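Search this site Enter keywords Go
Facilities > Health and Safety > Checklists > Staff Kitchen and Break Areas

Staff kitchen and break areas: inspection checklist with comments
15 May 2021
By Karthikeyan Thevar

Site: Bogale building, ground floor kitchen, upstairs break area and the vending corner by the Cesura offices. Marks used are OK, Action, and N/A. Comments follow each item where there is something to say. Items left over from the last inspection are marked "carried over".

1. Floors and walkways

1.1 Floor clean and free of trip hazards – OK.

1.2 Mat at sink lies flat – Action. One corner has curled up and catches the toe. Replace the mat. Taping it was tried before and the tape lifted when the floor was mopped.

1.3 Route to fire exit clear – Action (carried over). Two stacked chairs were in the passage again. They were moved during the inspection. Cesura staff have been asked to keep spare chairs in the meeting room.

1.4 Lighting working – OK in the kitchen. One tube flickers upstairs, over the long table. Reported to maintenance.

2. Electrical

2.1 Kettle, microwave and toaster cords undamaged – OK for kettle and microwave. The toaster cord has a nick near the plug. Toaster taken out of use and tagged.

2.2 No extension cords in permanent use – Action. The upstairs coffee maker still runs off one. It needs either a shorter counter run or a new outlet. A quote for the outlet came in at $400 and is waiting for approval.

2.3 Outlets near sink protected and tested – OK. Test button tripped and reset on both.

2.4 Refrigerator vents clear of dust – Action. Vacuum the back grille. Pull the unit out with two people, as the left caster sticks.

3. Food and drink storage

3.1 Refrigerator at 40 degrees F or below – OK, read from the thermometer on the middle shelf.

3.2 Items labeled with name and date – Action. The bottom shelf is the problem. Food without a label is thrown out after 72 hours, and the sign on the door says so, but the sign has faded and should be reprinted.

3.3 Drinks capped and upright – OK. Bottles laid flat on the door shelf leaked in the past, so please keep them standing.

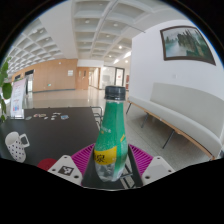 Item 3.3: capped bottle, standing upright.

3.4 Nothing stored on top of the refrigerator – Action. Paper plates and a box of filters removed. Both now sit in the tall cupboard.

3.5 Cleaning products kept apart from food – OK. The Clillura spray and the descaler are in the locked cabinet under the sink. The key is on the hook inside the supply closet and needs to go back there after use.

4. Fire and first aid

4.1 Extinguisher in place, gauge in the green, pin and seal intact – OK.

4.2 Fire blanket within reach of the microwave – OK. It was behind the dish rack last time and has been moved to the wall by the door.

4.3 First aid kit complete – Action. Short on burn gel and medium bandages. One packet of wipes is past its date. Order from the usual list.

4.4 Emergency numbers posted – OK downstairs. The upstairs card still shows the old front desk extension. The new one is 900.

5. Vending corner

5.1 Ovow machine level and secured to wall – OK. Bracket checked by hand, no movement.

5.2 Area around machine dry – Action. Small puddle at the right front foot. Could be the drain tray. Service has been called, and a wet floor sign is out until they come.

5.3 Recycling bins not overfull – Action. The can and bottle bin was full to the lid. It is emptied once a week, and that is not enough in warm weather. I have asked for a second pickup through the end of May.

Follow-up

The toaster and the exit route come first. The mat, the first aid order and the sign can go on one purchase request. Anyone who finds a problem between inspections should write it on the sheet inside the tall cupboard door – please include the item number if you know it. Completed forms go in tray 99 at the front desk.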